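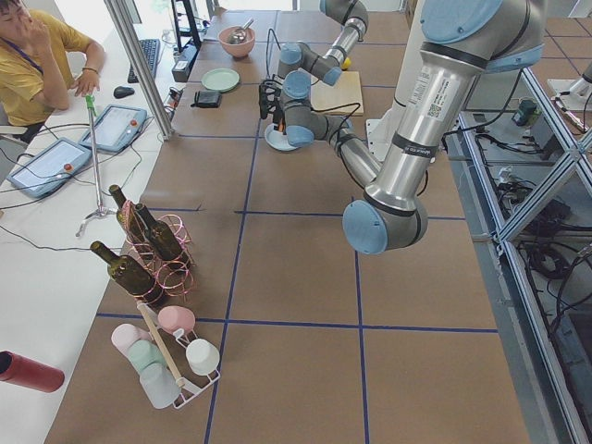
스테케디츠 작업장. 그리퍼가 작은 흰 접시 바로 위에 있고, 와인 거치대와 머그 트리는 같은 작업대에 놓여 있다.

작업대 갤러리: 식기 정리 예시 수집
게시: 2021년 2월 27일
글: 미쓰코 후루카와
현장 진행: 사라이 마가냐

스테케디츠(Stekeditz)는 집안에서 쓰는 물건을 로봇 팔로 다루는 동작을 모으는 프로젝트입니다. 사람이 팔을 움직여 한 동작을 끝까지 해 보이면 관절값과 그리퍼 개폐, 카메라 영상이 함께 저장됩니다. 저장된 묶음 하나를 저희는 예시 한 건이라고 부릅니다. 11월에 첫 예시를 기록했고, 이 글을 올리는 시점까지 검수를 통과한 예시는 3,213건입니다. 과제 종류로는 103가지입니다.

갤러리 페이지에는 현재 진행 중인 식기 묶음의 작업 모습을 올립니다. 공구 묶음과 옷감 묶음은 따로 페이지를 만들 예정입니다. 아래에는 작업대에 올라가는 물건과 기록 방식을 항목별로 짧게 적었습니다.

작업대 바닥
갈색 종이를 깔고 파란 선으로 칸을 나눕니다. 칸은 물건의 시작 위치를 정할 때 씁니다. 과제표에 칸 번호가 적혀 있고, 진행자는 그 칸 안에 물건을 놓되 방향은 매번 바꿉니다. 칸 안에서 정확히 어디에 놓을지는 정하지 않습니다. 처음에는 위치까지 표시해 두었는데, 그렇게 모은 예시로 학습한 모델은 물건이 손가락 한 마디만 옆으로 가도 허공을 집었습니다. 초기 예시는 별도 폴더에 남겨 두고 본 묶음에는 넣지 않았습니다.

종이는 구겨지거나 찢어지면 교체합니다. 교체한 날은 기록지에 적습니다. 새 종이를 깐 직후에는 색이 조금 다르게 찍히므로 나중에 영상을 나눌 때 참고합니다.

와인 거치대
구리색 철사를 나선으로 감은 거치대에 짙은 녹색 유리병을 꽂아 씁니다. 과제는 병을 빼서 세우기, 세운 병을 다시 꽂기, 한 자리의 병을 다른 자리로 옮기기입니다. 꽂는 쪽이 훨씬 오래 걸립니다. 병 바닥이 철사에 걸리면 팔을 뒤로 조금 물렸다가 다시 넣는데, 이 되돌림 동작도 잘라내지 않고 그대로 둡니다. 걸렸을 때 빠져나오는 움직임이 학습에 필요하다고 판단했습니다.

유리는 그리퍼 힘을 낮춰서 잡습니다. 힘 설정값은 예시마다 따로 저장합니다.

머그 트리
흰 철사 팔에 컵을 거는 스탠드입니다. 컵은 분홍, 흰색, 민트색처럼 서로 구분되는 색으로 골랐고, 반투명한 것도 하나 넣었습니다. 과제 지시문은 색 이름으로 적습니다. “민트색 컵을 빼서 접시 옆에 놓는다” 같은 문장입니다. 분홍과 연분홍은 지시문을 쓰는 사람마다 부르는 이름이 달라서, 사라이가 색 이름표를 만들어 벽에 붙였습니다. 이후에 쓴 지시문은 모두 그 표를 따릅니다.

반투명 컵은 깊이 카메라에서 윤곽이 자주 빠집니다. 빠진 프레임을 보정하지 않고 원본 그대로 저장합니다.

그릇과 접시
분홍 그릇, 연두색 접시, 작은 흰 접시를 씁니다. 납작한 접시는 바닥에서 바로 집기가 어렵습니다. 가장자리를 먼저 살짝 밀어 작업대 끝으로 보내는 방법과, 한쪽 손가락을 밑으로 넣어 드는 방법 두 가지를 모두 모읍니다. 어떤 방법을 썼는지는 예시 이름 뒤에 표시합니다.

숟가락은 그릇에 꽂힌 상태와 바닥에 누운 상태에서 각각 시작합니다. 그릇에 꽂힌 숟가락은 손잡이가 향하는 쪽이 매번 다르도록 진행자가 돌려 놓습니다.

도마와 지갑
나무 도마는 물건을 올려놓는 자리로도 쓰고 직접 옮기는 대상으로도 씁니다. 검은 지갑은 식기가 아니지만 묶음에 포함되어 있습니다. 식탁 위에는 식기만 있지 않으므로 관계없는 물건이 섞인 배치를 과제마다 일정 비율로 넣습니다. 지갑을 건드리지 않고 접시만 치우는 과제와, 지갑만 골라 옮기는 과제가 있습니다.

팔과 펜던트
하늘색 관절 덮개가 달린 팔 두 대를 작업대에 두었습니다. 한 팔로 끝나는 과제가 더 많고, 두 팔 과제는 그릇을 잡아 주면서 숟가락을 빼는 것처럼 한쪽이 고정 역할을 하는 경우입니다. 펜던트도 두 대이며 빨간 비상정지 버튼이 달려 있습니다. 팔이 움직이는 동안 진행자는 펜던트에 손이 닿는 자리를 벗어나지 않습니다. 이 규칙은 점심시간 직전의 짧은 시험 동작에도 적용합니다.

그리퍼는 바렌토스(Barrientos)에서 만든 손가락 부품으로 한 번 교체했습니다. 교체 전후의 예시는 섞지 않고 버전 번호로 나눕니다.

예시 한 건을 기록하는 순서
1. 과제표에서 다음 줄을 읽고 물건을 칸에 놓는다.
2. 팔을 시작 자세로 보낸다.
3. 기록을 켜고 5초 동안 움직이지 않는다.
4. 동작을 수행한다. 중간에 멈춰도 기록은 끄지 않는다.
5. 물건에서 그리퍼를 떼고 시작 자세로 돌아온 뒤 기록을 끈다.
6. 성공, 실패, 보류 가운데 하나를 입력한다.

실패로 표시한 예시도 지우지 않습니다. 다만 위의 3,213건에는 실패와 보류가 들어 있지 않습니다. 보류는 주로 물건이 카메라에서 가려져 끝 상태를 확인할 수 없는 경우입니다.

한 과제는 50건을 채우면 일단 닫습니다. 모델을 시험해 보고 성공률이 낮은 과제만 다시 엽니다. 지금까지 다시 연 과제는 병 꽂기와 납작한 접시 들기입니다. 병 꽂기는 거치대를 놓는 방향을 더 다양하게 해서 추가로 모으고 있습니다.

검수
검수는 제네사(Zenesa)라는 내부 도구로 합니다. 영상과 관절 그래프를 나란히 놓고 보면서 시작과 끝 지점을 맞춥니다. 검수자는 그 예시를 직접 기록한 사람이 아니어야 합니다. 지시문과 실제 동작이 다르면 동작에 맞춰 지시문을 고치고, 고친 내용을 이력에 남깁니다. 가장 흔한 수정은 왼쪽과 오른쪽을 바꿔 쓴 것입니다. 왼쪽과 오른쪽은 진행자가 앉은 자리가 아니라 고정 카메라 화면을 기준으로 합니다. 기준을 정하기 전의 지시문은 전부 다시 읽고 고쳤습니다.

사진 사용
이 페이지의 사진은 출처를 ‘스테케디츠’로 적으면 수업이나 발표 자료에 쓸 수 있습니다. 잘라서 쓰는 것은 괜찮습니다. 인쇄물에 실을 때는 미리 연락해 주십시오.

데이터 배포
식기 묶음은 과제를 모두 닫은 뒤 한꺼번에 배포합니다. 영상, 관절값, 지시문, 물건 목록이 포함되며 얼굴이 나오는 영상은 흐림 처리를 거칩니다. 배포 형식은 에부트베르크(Evutberg) 묶음과 같게 맞추고 있어서 그쪽 읽기 코드를 쓰던 분은 경로만 바꾸면 됩니다. 물건 목록에는 크기와 무게, 색 이름표의 이름을 적습니다.

갱신 내역
- 머그 트리 항목에 색 이름표 내용을 추가했습니다.
- 기록 순서 3번의 대기 시간을 현재 기준으로 고쳤습니다.
- 검수 항목의 좌우 기준 설명을 보충했습니다.

다음 갤러리: 공구 묶음 (준비 중)
문의는 프로젝트 연락처 페이지의 양식으로 보내 주십시오. 물건 목록에 관한 질문은 사라이 마가냐, 형식과 배포에 관한 질문은 미쓰코 후루카와가 답합니다.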